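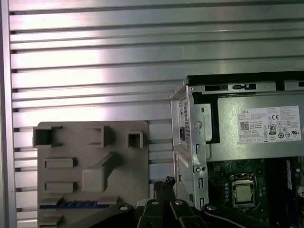
Desktop case with the side panel off. The power supply sits at the top, the processor below it.

Can a machine clean out your PC yet?

Short answer: parts of the job, on a bench, with someone close by. Opening a case, blowing out dust and reseating a memory stick takes a person 5 minutes. We keep getting asked at the Erngate repair counter whether that will be automated soon.

Lifting a loose part and setting it on a tray is within reach now. Cables are still the hard part. They bend, they hide the clips, and no two cases route them the same way. The Mikix bench arm in our shop handled 56 memory sticks in March and bent the latch on one. Small screws are slow too - a dropped one has to be found by hand before the power goes back on.

Until that improves, do it yourself:

Shut down, switch off at the wall and unplug everything. Hold the power button for a few seconds.

Touch bare metal on the case before you touch the board.

Take a phone photo of the cables before pulling any.

Use short bursts of air and hold fan blades still with a finger.

Leave the power supply closed. Blow through the vents only.

Leave the processor in its socket unless you have fresh thermal paste on hand.

Put screws in a lidded jar, one jar per job. An egg carton works if you have several sizes.

Next in this series: sorting mixed screws, by hand and by machine.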